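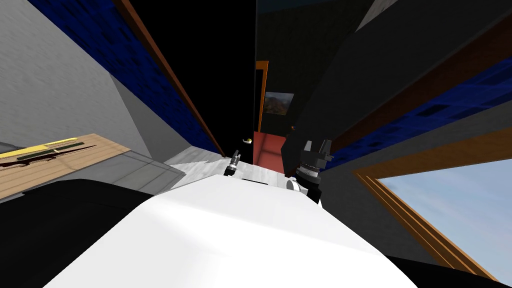 *Two-gripper robot in a simulated interior, Henare planning room*

## About Brirnum

Brirnum advises schools and small manufacturers on the purchase of robots. Marlene Leite directs the planning office. Clients try a layout in simulation before any order is placed, and a budget is drawn up from the results.
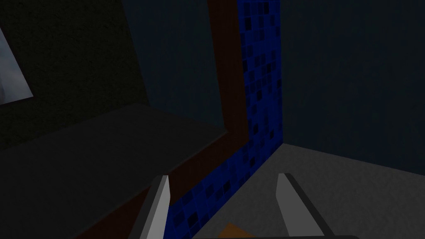
**Equipment Planning**

A standard review takes 75 hours and covers reach, floor space, spare grippers and service contracts. Reviews are led by Somkiat Rojanasak. We have completed nearly 300 of them, most for clients with 2 or fewer robots on site.

Quotations are compared in the Fustix workbook, which is supplied to every client.
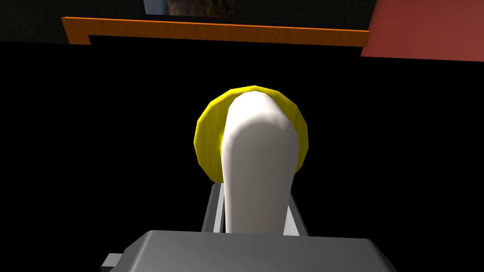 *Page last changed: March*

Requests for the next budget year should be sent to the Bakow office by noon on Thursday.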